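Hand-held gripper: flat pads or soft fingers? (Detier vs Rarerine)
Posted in June by mokra_ruka

Hello all. I want to ask opinion of people who used both of these finger sets on a hand-held gripper with wrist camera. We record demonstrations with it for kitchen table tasks, mostly picking up cups and bowls and putting them somewhere else. Until now we used the Detier fingers, the blocky ones with flat pads. A colleague from another group sent me a set of the Rarerine soft fingers, which bend around the object, and I have tried them for one week.

My numbers so far. With Detier I have 1,926 recordings that I kept. With Rarerine I have 1,346. The Rarerine ones were made faster per day, so this is a point for them. But I had to throw away 47 of the Rarerine recordings already in the first check, where the finger bent so much that it came in front of the lens and the object was hidden in the moment of closing. With Detier I threw away seven for this reason.

So my feeling is to stay with the flat ones. But the soft ones are much nicer for round things, and I do not want to decide only from one week. What do you use?

tallow_and_tin wrote:
Soft, every time. With flat pads on a round bowl you have two lines of contact and it rotates as soon as you lift. I did a whole set of mugs with flat ones last year and half of them ended up hanging at an angle. You can fix the view problem by moving the camera up a little on the bracket. What is your lens?

mokra_ruka wrote:
It is the wide one that comes in the Grube kit. I moved the bracket to the top position already. Then I see the table better but I lose the tips when they are nearly closed, and the tips are what I need most. Maybe there is a middle position, but the bracket has only two sets of holes and I did not want to drill it.

About rotation you are right, I have it also. But if I take the bowl by the rim, one finger inside and one outside, then flat pads hold it very well. Soft fingers by the rim are worse in my opinion, because they want to curl and there is nothing to curl around.

kestrel47b wrote:
By the rim is fine if all your bowls are the right height! Mine are shallow and the block fingers hit the table before they have enough rim. How thick are the Detier ones at the tip?

mokra_ruka wrote:
I did not measure, sorry. They are quite thick. For shallow plates I think they are not good at all, I would not try to defend them there.

ovenglove wrote:
I disagree with tallow_and_tin, at least if the data is going to a real arm afterwards. The question is which fingers are on the arm. We have an arm with flat pads, so we record with flat pads, end of discussion. If you record with soft ones and then run on flat ones, the policy closes too late and too lightly. We lost most of a spring on this.

tallow_and_tin wrote:
Obviously you match the arm. I assumed that mokra_ruka can choose both. If the arm is fixed then there is no thread here.

mokra_ruka wrote:
I can choose both. The arm is at the Brarkthorpe site and they told me they will mount whatever I say, but they want an answer on Tuesday. So please argue a little faster :)

ovenglove wrote:
Then flat. They are stiff, so the width reading on the gripper means something. With the soft ones the handle says closed to a certain width, and the fingers are somewhere else.

kestrel47b wrote:
That is true but you can put a marker on each finger and read the width from the picture. We do this with the soft ones and it works, except when the room light is bad. Dark fingers on a pale table are easy to find even without markers, by the way.

mokra_ruka wrote:
Light is one more thing I wanted to ask. We have a lamp on one side and a window on the other, and the table looks warm in one corner and grey-blue in the middle. Does anybody lock the white balance? On the Grube camera I leave it on auto, and between two recordings the wood can change colour quite strongly.

ovenglove wrote:
Lock it. Lock the exposure too. Set both with the gripper open over bare table, before you go near the object, and do not touch again until you move to another table.

tallow_and_tin wrote:
I leave both on auto on purpose. The arm will see all kinds of light, why should the training data be so clean? We never agreed on this in my group either.

ovenglove wrote:
Different light between rooms, yes. Different light in the middle of one grasp, no. With auto exposure the black fingers come into the view, the camera brightens everything and the table goes white.

mokra_ruka wrote:
I will lock it for the next session and compare. For the fingers, I go with Detier for now -- Brarkthorpe has cups and deep bowls only, no plates. I keep the Rarerine set in the drawer and will write again if the cups start to rotate too much. I add my current view with the flat pads open, so that kestrel47b can see how much space they take. If somebody thinks the camera should look lower, please tell me before I record more.

Recent in Grippers and Hands
Rarerine fingers: cleaning off flour and oil
Grube bracket, is there a version with more holes?
Width reading jumps when handle is half closed
Which screws for Detier pads
Brarkthorpe table height, please measure again

Attachment to last post

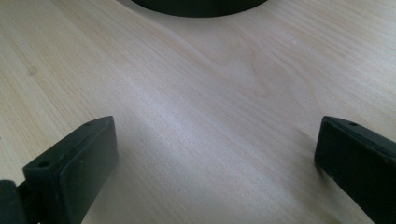
Flat pads, open, with the round dark thing still ahead at the top of the view.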